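Desk Packers and Marker Sorters Wanted, Gindale Supply Room

Posted by Nuria Tefera
Room 202, upstairs from the Drollano print shop

Hi all, we need people again. Short version: sorting, sitting at a table, putting markers and small desk things where they belong. Paid by the session. Start in March, carry on until the kits are done.

What this is

Gindale puts together desk kits for community classrooms. A kit is markers, a stand, a few odds and ends, a card with the contents list. We got behind over the winter and have 200 kits to get out. Stock comes in mixed. Somebody has to go through it by hand, color by color, and check it before it goes in a bag.

Most of the hours go to the markers. Yellow, green, orange, pale pink, blue, dark gray, all in one heap, caps every which way. The black phone stand on the table makes a handy rack, lay them across the top edge with the capped ends toward you and you can read the colors at a glance.

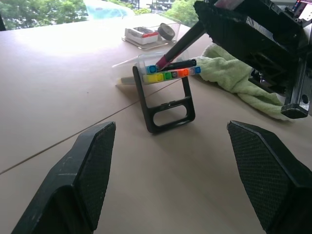 What you would be doing

Sorting markers by color and checking each cap is on tight
Testing one in every batch on scrap paper (dried out ones go in the reject tub, not back in the pile please)
Wiping down phone stands, checking for cracks
Filling kits from the list, ticking off the card
Clearing the table at the end of your session, whole table, not just your end

Not hard work but it is fiddly. If you hate small parts you will hate this.

Who we want

Anyone 18 or over. No experience needed. Good color vision helps a lot for the marker table, the pale pink and the orange get mixed up more than you'd think under our lights. If that's not you, say so and we'll put you on stands and bagging, plenty of that.

You should be OK sitting for a while and OK with repeating the same thing. Steady hands a plus. Quiet room mostly, headphones fine if you keep one ear out.

We'd love a couple of people who worked the Flovberg packing last year. You know who you are. Get in touch, you skip the intro.

The table

One big table, pale beige top, and everything happens on it. Far side is for stuff that isn't being worked on, near side stays clear for the job in hand. Bring a water bottle with a lid that closes, open cups are a no after what happened to the Sisay order. Bottles live at the far side too. Put your name on yours, they all look the same by the end of the day.

One test we do with every marker type before it goes in a kit: stand it up on the table top, near enough straight, and touch the tip down. You get a feel for whether the tip is loose in the barrel. Takes a second. Do it on a scrap sheet if the cap's off, that table top stains and I am the one who scrubs it. 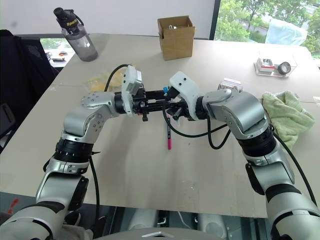

Pink marker, tip down on the table. Water bottle at the back.

Hours and pay

Sessions start at 7 in the evening and run up to 40 hours in total per person over the whole job. Take as many or as few as you like inside that. Pay is per session, same rate for everybody, sorted out at the end of each month by bank transfer. Rate is on the sign up sheet. Snacks provided, eaten in the hallway.

Getting here

Side door of the print shop, up the stairs, second on the left. No elevator sadly. If stairs are a problem write to me first, we can sometimes send bagging work downstairs to the Drollano front counter.

How to apply

Send me a message through the Gindale contact form, put MARKERS in the subject line or it ends up with the general mail. Tell me:

Your name and a phone number
Which evenings you can do
Marker table, stands or bagging, or don't mind
Wether you've done any sorting or packing before (fine if not)

No resume. I answer in the order they come in, usually the next morning. Places go quick on the marker table, less so on bagging.

Nuria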